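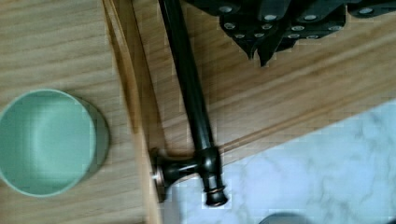 A mint-green cup on light wood.

35 Shares

Stivum review: a speech tracker for people who follow government for work

Stivum is a desktop program that collects statements from presidents, ministers and members of parliament and puts them in one searchable list. It comes from Dukis, which used to sell a press clipping service to embassies. I used it from March to June, mostly to write a daily summary of what officials had said on holidays, at funerals and at openings.

Setup took most of a morning. You pick the offices you want to follow, and the program pulls their press pages and, where one exists, the official gazette. I chose three governments and some 35 offices. Two ministries did not load at first and had to be added by hand through the source editor. The editor is a plain form with a box for the address and a box for the language. It worked on the second try for one and on the fourth for the other.

After that, new statements showed up on their own. By the end of the test I had 2,709 items saved. Each item has the full text, the speaker, the time it was posted and a link back to the original. If an office changes a statement after posting it, Stivum keeps both versions and marks the lines that differ. I got the most use out of this. In April a transport minister's message to the families of a ferry accident was reposted with a different paragraph about the inquiry, and I had both texts next to each other before lunch.

Search is good. You can look for a phrase, limit it to one speaker and sort by date. It handles word endings well in English and German. Turkish was weaker, and I missed several items until I started typing shorter stems. Poul Ladefoged, who answers support mail at Dukis, told me a better Turkish index is planned but gave no month for it.

The event folders are less useful. The idea is that all messages for the same anniversary or disaster get grouped together. The grouping is done by date and keywords, so a condolence message sent on a national day went into the national day folder and had to be moved. There is no way to put one item in two folders. I raised this with Ladefoged as well and he said to use tags. Tags do work, but they don't carry over when you export.

Export itself is fine. Plain text and spreadsheet files both come out clean. The PDF export cuts long headlines.

I compared it with Fellon, which I paid for last year. Fellon is faster and has a phone app, and its alerts arrive a few minutes sooner. It does not keep old versions of a statement, and it stores only the first part of long speeches. Gunnlaugsson is the third one people ask about. It's free, but it covers only parliamentary debates, so anything said at a wreath laying or in a written message is missing. For debates alone I would still use it. The speaker pages are better than Stivum's.

Two colleagues used my second seat for a while. Tove Ingvarsson liked the version marking and ignored the rest. Souad Ghoneim found the list view hard to read for long stretches – the text is small and the setting to enlarge it also enlarges the menus. I agree with her on that. There is a night mode, but it resets every time the program updates.

The basic license saves up to 2,000 items and then starts removing the oldest ones. You get one warning, in a small bar at the bottom of the window. I moved to the larger license in May because of it. If you follow more than a dozen offices, skip the basic one and start there.

Good: full texts, version marking, phrase search, plain text export.
Not so good: event folders, Turkish search, text size, the limit on the basic license.

I'm keeping it for another year. A newsroom that only needs quick alerts would do better with Fellon.

Review by Aksel Riis

3 Comments

Skarphéðinn Lykkegaard
Does the version marking also catch changes to the headline, or only the body text?

Aksel Riis
Both. Headline changes are in a separate column that is hidden by default. Turn it on under View.

Skarphéðinn Lykkegaard
Found it, thanks.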